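Category: Film Discussion > Screenings
3 replies

hbenes
Members are advised that the Flolside film society will show both cuts of Didenko in February. The longer cut adds 30 minutes. 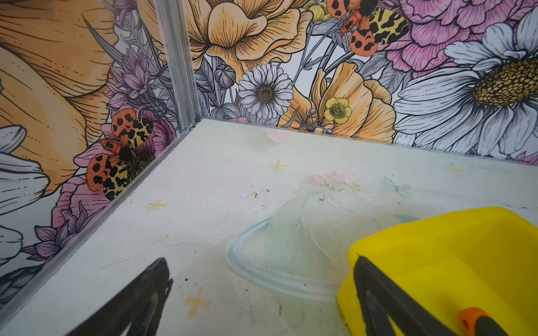
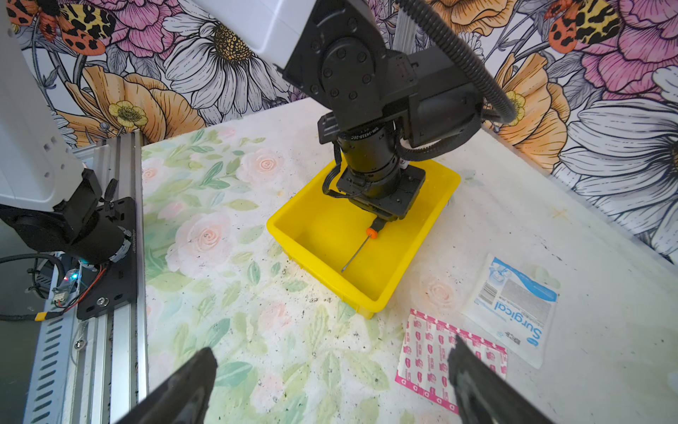
I would recommend the shorter cut to first-time viewers.

trambridge67
I must disagree. The shorter cut removes the brother's trial - without it the ending makes little sense.

D. Kołodziej
The trial is the weakest part of the film.

hbenes
Both views are noted. Seats are limited to 67 per showing.

Shares: 30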